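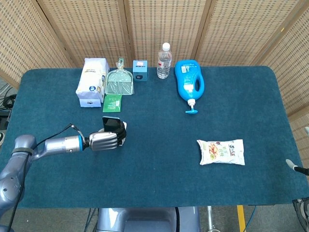
Figure 3. Table layout with the row of household objects along the back edge, rattan divider behind.

8 min read

4.2 Surface, backdrop and the object row

The table is covered in dark teal felt. We went through a few coverings before settling on it. Bare tabletop first - too much glare, and light things slid when the table was bumped. Then a cotton sheet, which creased. Felt holds an object where it is put and doesn't throw light back up at the underside. It does collect lint, and flour (see 4.4). Colour was chosen against the objects, not for looks. Most packaging in the Gornum household list is white, pale blue or pale green, so a dark ground seperates the outlines well. Black items do worse and we say so in the limitations.

The folding divider behind the table is woven rattan, light tan. Its job is to hide the rest of the room, nothing more. The weave has small square openings and a regular pattern, which some raters in the April pilot said was busy. We kept it. A plain backdrop gave slightly faster naming times but the raters also described the setup as "like a shop photo", and the whole point of the Flondcombe sets is that things look like they're sitting in someone's house.

Objects go in a row along the back edge. Rules for the row were kept short:

Tall things may stand. Flat things lie in front of whatever they are nearest to. Nothing gets turned so the label faces dead on, unless it lands that way. Tags stay on if the item came with one.

The last rule needs a word. In Figure 3 the dustpan still has its small white hang tag near the handle. Szilágyi coding treats a tag as part of the object for outline purposes but not for naming, and removing tags would of broken comparison with the older sets. The dustpan is also the hardest item for outline tracing - clear plastic with a pale mint tint, ribbed, stood up with the looped handle at the top. Raters traced the loop fine. The body was another matter, they tended to stop at the ribs.

Transparent items generally were the weak spot. The water bottle is clear with a white cap, partly filled, and the band around its middle is translucent too. Naming was near perfect, outlines were poor. We did not standardise the fill level and should have.

Stacking is allowed once per row. Here the paper bag (powder or flour) rests on a small white box. Raters split on whether this counts as a single item, and the Arnix protocol gives no guidance. We scored either answer as correct. The small green packet lying on the felt in front of the dustpan was most often called seeds, sometimes a sachet, and we accept both. The light blue cube box was just "box" for nearly everyone, label or no label.

Each layout was scored out of 100 by 6 raters, working seperately. Seven layouts were dropped for objects falling over. Scores by item type are in the next section.

Comments

tealeaf_g: Would the lint be less of a problem with a tighter weave felt? We gave up on it for our own tabletop work, brushed it after every layout and still no good.

marrow: Rattan backdrop is fine by me. Agree about fill level though, that's a big one for bottles.

pkl: Typo in 4.2, "would of". Also where is 4.4, my copy skips it.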